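Kellden Shared Kitchen
Progress report to the Maihi Fund
6 September 2018

Work done since the last report

The kitchen on the ground floor of Kellden is back in use. The old cupboards under the sink were taken out and replaced, the wall behind the counter was repainted, and the leaking tap was changed. The plumber had to come back a second time to fit a new shutoff valve, which put us a week behind.

Residents signed up for 126 cooking sessions in this period. Evening slots fill first. Mornings are still mostly free, and we have asked the day program at Citport whether they want some of them.

Spending

The grant for this stage was 2849 dollars. We have spent 2380, mostly on the cupboards and plumbing. Dishes, small equipment and cleaning supplies came out of the same line. The receipts are attached in date order. Tasow has agreed to hold its price on the second set of shelves until December, so we would like to carry the balance forward for that.

Dishes and washing up

Washing up was the main complaint in the spring. Dishes were left on towels along the counter and the next group had no space to work. We now ask each group to wash, rack and put away before they hand back the key.

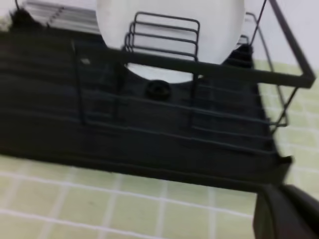
The new drying rack stays out on the counter at all times. We chose one with a drip tray so that water does not run under the toaster. Large plates go upright behind the wire dividers, like the white one, and bowls go at the ends. Pots do not fit well and are still dried by hand. A second rack may be needed if the morning slots are taken up.

Still to do

Labels for the shared shelves
Second set of shelves
Replace the light over the stove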